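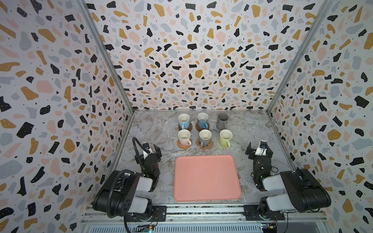 Sânziana Pop thinks a home-built robot cell should stay bare until it works, and she told me so in May: plain table, plain walls, one block to pick up. Decoration, she said, is what people do when the code is stuck.

I disagree, and after a summer of building in the shared shop at Nosbridge I disagree more. A robot that only ever meets a block on a white table has learned very little. Kitchens have patterned walls and marble counters. Mugs come in different colors, and their handles point wherever the last person left them. If two arms are supposed to load a tray someday, they should practice near that kind of clutter from the start.

She is right about cost. I spent 93 dollars on wall panels and coasters before I had a decent gripper routine, and more than 11 evenings on cable routing that a simpler cell would not need. The aluminum frame was cheap by comparison – slotted rail forgives bad measuring.

But a bare cell has a cost too, and you pay it later, when the thing leaves the bench and fails on the first speckled mug. I would take the trouble early, while the bolts are still loose.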